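Cleaning and Refocusing the Wrist Camera on a Small Pick Cell

Posted 7/19/25 in Workshop Notes

I look after the pick cell at Promholm, a small arm on a steel bench that moves parts from a tray to a fixture, with a little camera bolted on at the wrist. The arm is a Triltar and it has been very little trouble. The camera is another story! It's a cheap fixed-lens thing in a Taltomard bracket, and it needs regular attention if you want the picks to land where they should.

I've done this job enough times now that I can get through it in 30 minutes, but my first go took most of an afternoon, mainly because I did everything in the wrong order. So here's my order.

What you'll need

A hand blower (the rubber bulb kind), lens tissue, lens cleaner, a 2 mm hex key, a paint pen, and a printed focus target. Mine is just a page of black and white wedges taped to a flat piece of scrap. You'll also want a ruler you can read without squinting.

Step 1. Park the arm and take the power off

Jog the arm to a spot where the camera is at chest height and facing you. Then stop the program, press the e-stop and lock out the cell the way your shop does it. I know it's only a lens wipe, but your face is going to be right next to the wrist. Do it every time.

Step 2. Clean before you touch the focus

My big mistake the first time. I saw a soft picture, grabbed the lens ring and started turning, when all it needed was a wipe. Blow off the dust first - if you go straight in with tissue you'll drag grit across the glass. Then put one drop of cleaner on the tissue (never on the lens) and work from the middle out. Let it dry and look at it from the side with a flashlight.

Step 3. Check the bracket and the cable

Try to wiggle the camera with two fingers. It shouldn't move at all. If it does, snug up the two screws a little at a time, going back and forth between them. They go into plastic, so easy does it. Then follow the cable back to the first clip and make sure there's a loose loop at the wrist. Mine was pulled tight for months and it was slowly tilting the whole camera.

Step 4. Set the focus

Clear the cell, bring the power back and jog slowly to your normal viewing height. For us that's 300 mm above the tray. Measure it with the ruler, from the front of the lens to the target, and write it down. Lock out again before you reach in, and leave the camera feed running if yours is powered separately like ours is. Loosen the little set screw on the lens ring and turn the ring a hair at a time, watching the finest part of the wedges. Go past sharp, come back, and stop.

One thing to keep in mind is that a fixed lens is only sharp over a certain range.

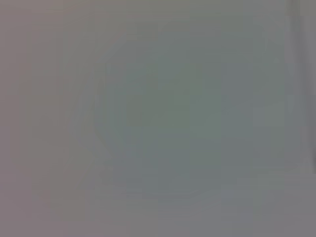

Pick the distance where the camera really has to find the part and set it for that. I wasted a lot of time trying to get a crisp view at touching distance as well, and all I did was spoil the one at viewing height. Our program makes its decision up high and then goes down without looking again, so close-up blur doesn't bother us one bit. If yours keeps correcting on the way down, you'll need to split the difference or get a different lens.

Step 5. Lock it and mark it

Tighten the set screw with the picture up on the monitor, since the ring likes to creep as the screw bites. Then put a dab of paint pen across the ring and the body. Next time you can tell at a glance if it's shifted.

Step 6. Run some slow picks

If you moved the bracket or turned the ring, redo your camera calibration first. Then run the cell at reduced speed with a full tray. I like to see a whole tray go through before I turn it back up.

How often?

I wipe the lens every 500 cycles and do the full check every 2000. The Palaniappan line next door throws a lot more dust than ours, so they clean theirs at every shift change. I'm swapping our bracket for a metal one in October, and I'll add the new screw size to this page once it's on.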